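Shirin Nouri had sorted returns at Amholm for 20 years, and now she was paid to watch two arms learn it. Red tray, blue tray.

"It frees you up," said the man from Rissanen.

"For what?"

He looked at his phone.
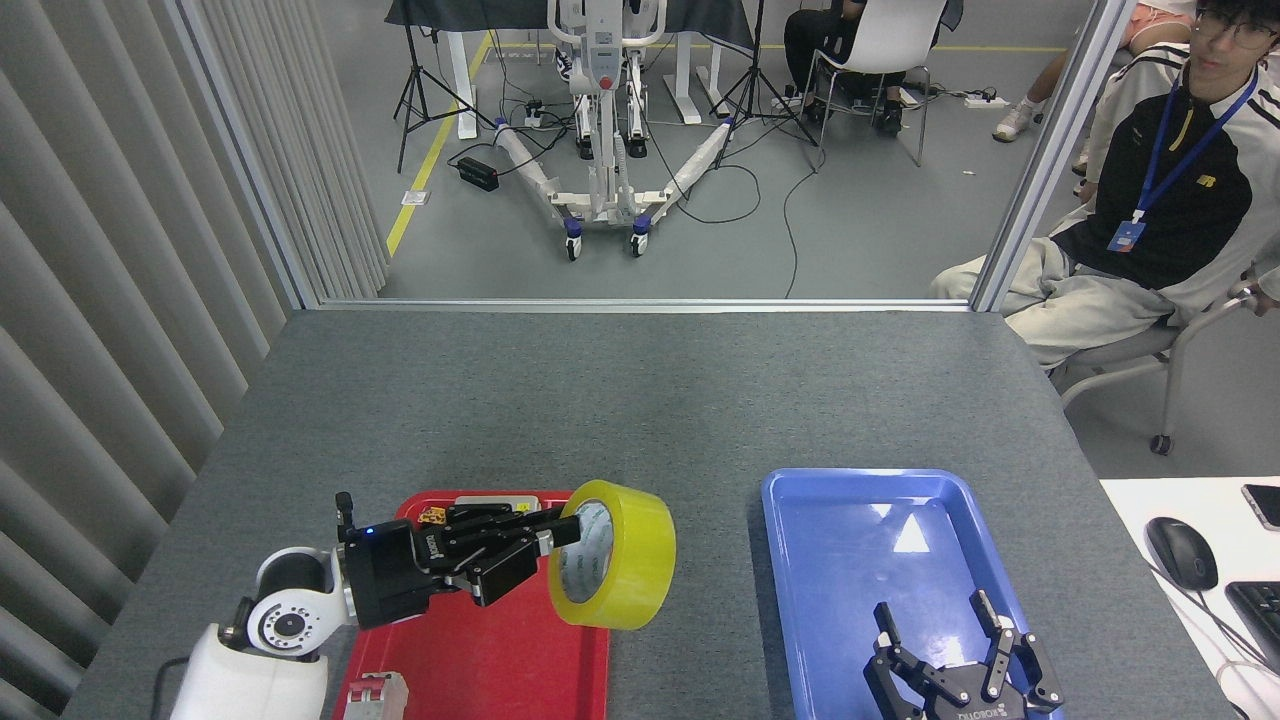
Eustaquio Bautista had been freed up in February. He drove nights out of Botdale now and slept badly.

"Tape goes in the blue," she told the new lad. "I could've done the whole bin by now."
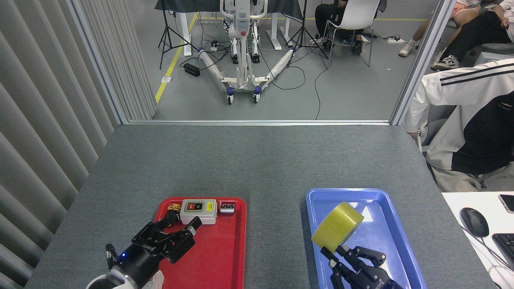
"It'll get quicker," he said.

"So did we. They put the target up." She wrote 40 on the sheet and went to find her coat.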